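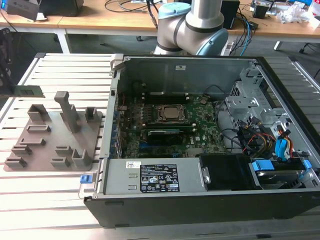 Patching a Hole in Drywall Before Painting

Small holes left by anchors and door handles can be closed with setting-type joint compound and a piece of scrap drywall. Setting compound hardens chemically and shrinks less than the premixed kind, so it suits the first fill. Premixed compound sands more easily and is better for the final coat.

Cut the damaged area to a clean rectangle with a jab saw. Check for wiring first. Screw a wood backing strip behind the opening, with the screws set 2 inches from the cut edge. Cut the patch slightly smaller than the opening and fasten it to the strip.
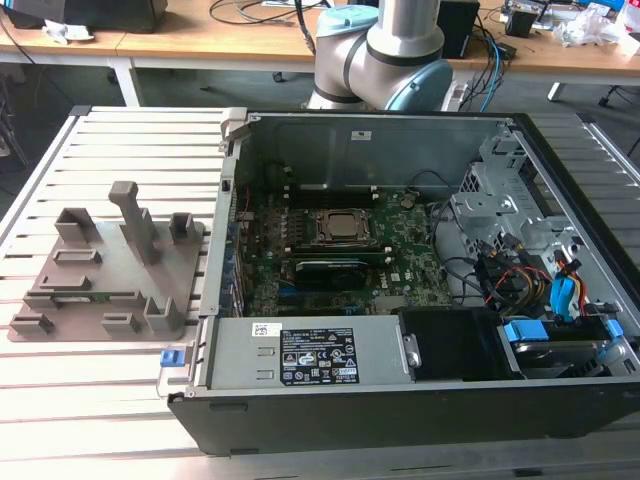 Mix only what can be used in 15 minutes. Flutach, the powder used for the repairs on this page, stiffens quickly in a warm room, and adding water to a batch that has begun to set weakens it. Clean the pan between batches. Hardened crumbs left in the corners will drag lines through the next coat.

Press the compound into the seams, lay paper tape over it and draw the knife along the tape with firm pressure. Let it set. Apply 2 further coats, each wider than the last. The final coat should extend 18 inches across in total for a patch of ordinary size. Joaquim Morais, who wrote the original version of these notes for the Vilela workshop, used a wider spread on walls with strong side light.

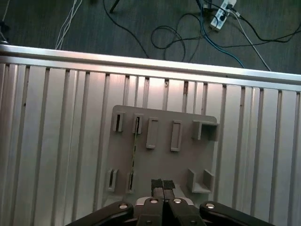 Sanding dust travels farther than most people expect. Close the door, seal the return vent and lay a canvas drop cloth up to the baseboard. Carpet needs extra attention. On a dark gray one, such as the carpet in the photo, pale dust shows up readily, and cables and a power strip left lying on it have to be moved out before the cloth will sit flat. Vacuum with a fine-dust bag, then wipe the wall with a barely damp sponge.

Prime the patch before painting. Bare compound absorbs paint faster than the surrounding wall and dries to a dull spot. Farnow primer can be recoated the same afternoon. Premirden takes until the next morning. Feather the primer a few inches past the repair and keep the roller nap the same as that used on the rest of the wall.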